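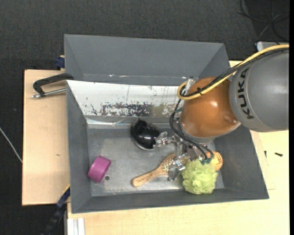 Iveta Kollár wrote in to ask how anyone keeps a catch-all bin from turning into a swamp, and whether she should give up and throw hers out. Hers lives at the bottom of the stairs. Everything without a home goes in, she says, and by the end of the month there's a hairbrush in there with a kitchen sponge and a bicycle bell, and she can't remember putting in any of them.

Don't throw it out, Iveta! I love a catch-all bin. I've had one in every place I've lived, including the tiny apartment on Mersha Street where it had to sit in the bathtub whenever company came over. But I do have opinions about how to run one, and I've been promising to write them up since the last tips page, so get yourself a coffee.

Picking the bin

Go deep and plain, with one big space inside. I tried the kind with little compartments (a Fovo, very handsome, I gave it to my sister) and all that happened was that each compartment turned into its own small swamp. You want something you can tip out on the floor in one go and wipe down in a minute. Gray is a good color for this. White shows every smudge, and in a black one you'll never find your black sunglasses.

Skip the lid. I know, I know, it looks neater with a lid. Then stuff gets piled on top of the lid and now you have two problems.

Emptying it

I do mine every 7 days, right after supper. If I miss one I don't panic, but if I miss two in a row I can feel it when I try to lift the thing.

Tip everything out onto an old towel. Then I go by room and don't stop to think about any one item. Bathroom things in a heap, kitchen things in a heap, garage things by the back door. Whatever is left over is the interesting part. Mine always has a few mystery bits of plastic that clearly broke off something, and those go in a jam jar with the date on the lid. The oldest piece in the jar is marked Oct 3, 2020 and I still have no idea what it came off. If you have more sense than me you'll throw yours out after a couple of months.

Carry each heap to its room right away. Not after the show, not when you're going that way anyhow. I have lost whole evenings' worth of sorting to a dog walking through the heaps.

Hairbrushes

These turn up in my bin more than anything else except socks, and since you've got it in your hand you might as well clean it before it goes back upstairs.

Pull the hair out first. The pointed end of a rat-tail comb is best, but a crochet hook does fine. Slide it under the hair along each row and lift, and most of it will come up in a mat (gross but very satisfying).

If the brush is wood, please don't leave it soaking in the sink. I ruined a good one that way, the finish went cloudy and the handle split by November. Put a drop of shampoo in a saucer of warm water, dip an old toothbrush in it and scrub between the bristles, keeping the wood as dry as you can manage. If it has a cushioned pad, go easy on the water there too. Wipe it all over with a damp cloth, then leave it bristles down on a towel overnight. A plastic brush you can just dunk.

Sponges

A sponge that's been in a catch-all bin doesn't go back to the dishes. That's my one hard rule. You don't know what it's been sitting against, and sponges are cheap. Snip a corner off it with the scissors so you can tell at a glance it's been demoted, and put it with the cleaning things for sinks, boots, the trash can, whatever. When it starts to smell or shed, out it goes.

And never put a damp one in the bin to begin with. Stand it on its edge by the faucet until it's dry all the way through. A wet sponge under a pile of other stuff will make the whole bin smell like a pond and it'll get into anything made of cloth.

Washing the bin itself

Once a month is plenty for plastic. Sweep the crumbs and grit out of the corners with a dry paintbrush before you add any water, otherwise you're making mud. Then hot water, a squirt of dish soap and that demoted sponge. For sticky patches I rub on a little cooking oil with my finger, leave it while I do something else, and wash it off with more soap. I bought a bottle of Kukeck label remover once and it worked fine, but so does the oil – and the oil's already in the kitchen.

Dry it properly, upside down and propped on a wooden spoon so the air can get under.

Where to keep it

Somewhere you walk past and slightly in the way. Mine was in the closet for a while and we forgot it existed, and the stuff went on the stairs instead. Iveta, the bottom of the stairs sounds just about perfect to me. Only push it over to the wall side so you're not stepping around it in the dark with an armful of laundry.

A couple of you asked about getting candle wax out of a tablecloth. I've got one from the Edovo church supper that I haven't dared touch yet – I'll try the brown paper and iron method on it and put the results on the next page.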